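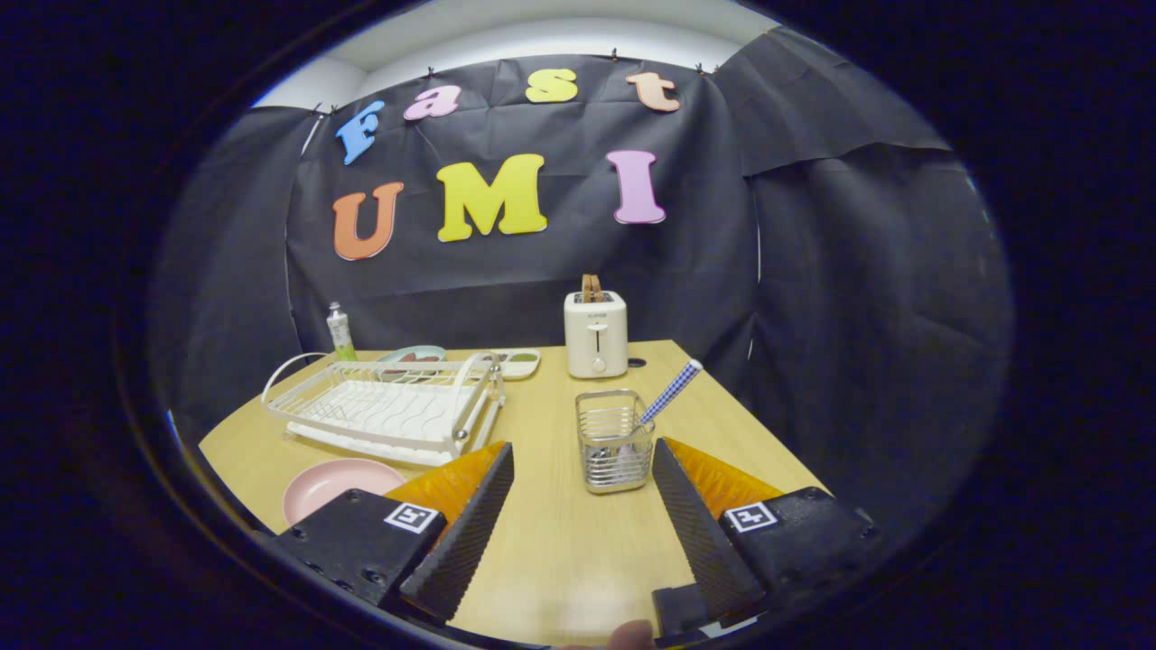
Truron Graduation Stole, Heritage Edition

We started making these stoles for families who wanted a bit of home on the stage with them, and we still sew every one in our Kastbridge workroom. You pick the woven trim (we keep 100 patterns on the shelf, and we're always happy to work from a strip of cloth your grandmother saved), and we stitch it down both sides by hand. It's a soft, good-weight satin that lies flat over a gown and doesn't slide off when you hug people, and there will be a lot of hugging!

Names and short phrases can be embroidered in any language. Kyung-tae Cho checks the spelling with you before a single stitch goes in, so please do answer his email.

Length: 72 inches
Item no. 861
Trim: Pavov, Han or your own cloth
Care: spot clean, cool iron on the back

School orders for spring ceremonies close in April. If your school has a dress code, send it along with your order and we'll keep the colors and width within it.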